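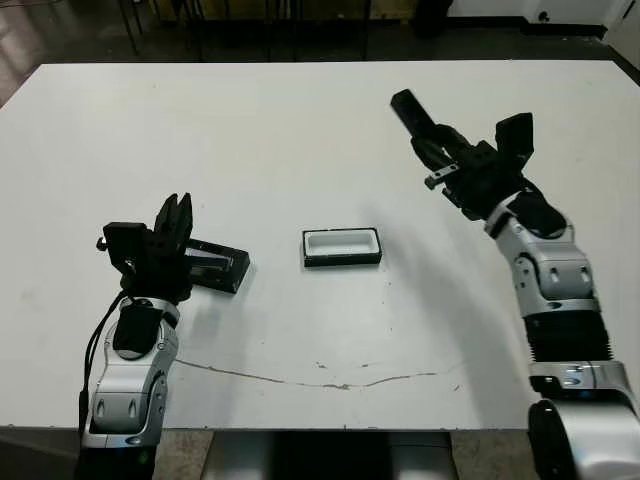
I've read a good many articles about keeping a worktop tidy, and most of them end by selling you a drawer system. These are the tips I've kept after trying them on our own bench, with a few I wouldn't pass on to anyone.

## White tops: are they worth it?

Shops love them because they look clean in the shop. My white table shows every scuff, and scrubbing doesn't bring the finish back. What it does do well is show you a dropped screw or a dark bit of plastic straight away, and that has kept me from going back to a darker one.

A few things I'd say about looking after it:

- Wipe with a damp cloth and a drop of washing-up liquid. The special sprays did nothing extra for me.
- Leave abrasive pads alone. Kelly Oakley lent me one she swears by, and the dull patch it made is still there.
- Run a fingernail over any thin grey line before you panic. If the nail catches, it's a scratch or a crack. If it doesn't, try the damp cloth again.
- Scratch filler is mostly hope. I tried a tube of Plakwood on a long wavy one and by June it had yellowed enough to look worse than the scratch.

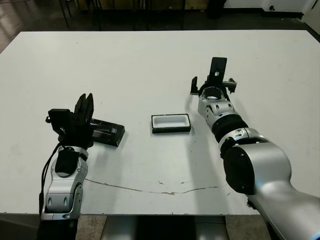 ## Small trays with a dark rim

I was doubtful about these. A tray on a table is only a smaller table, and it fills up just as fast. Still, a small one with a white inside and a black rim has earned its place. You can see the edge of it against a white top, so you're less likely to put an elbow in it.

Some rules, for what they're worth:

1. One job per tray. Once it holds two jobs it's a junk drawer.
2. Put it in the middle of the table with space round it. Pushed up against the back, mine collects pencils.
3. Don't buy a set. Acheampong sell them in a box of 100 and I can't imagine the house that needs that many.
4. Empty it on Friday, even if the job isn't finished. Bits go in a labelled envelope.

Obed Kpodo lines his with kitchen paper to stop things rattling. I gave it a fortnight and spent most of it picking fluff off screws.

## Dark cases and anything with grooves

Black plastic hides muck until the light falls across it, and then you see the lot. Before you clean one, turn it at an angle to the lamp and look along the grooves and any fine toothed edges.

- Dry brush first. An old soft toothbrush is fine, and the Urkport "detailing" brush is the same thing at four times the price.
- A wooden cocktail stick for narrow grooves. Metal picks leave a bright line.
- No wet cloth on anything that might have electrics inside it.
- If there's a coloured strip set into the top, go along it, never across, in case it's only stuck down.

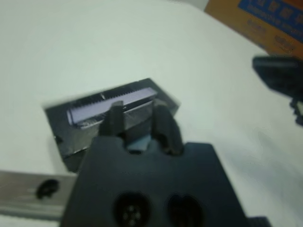
## Polishing out worn edges

People suggest 400 grit paper, used wet. On a painted rim it takes the paint off, and you end up with a bigger pale patch than you started with. A black marker looks all right from up to 2 metres away and comes off on your fingers for a day or so.

I leave worn edges alone now.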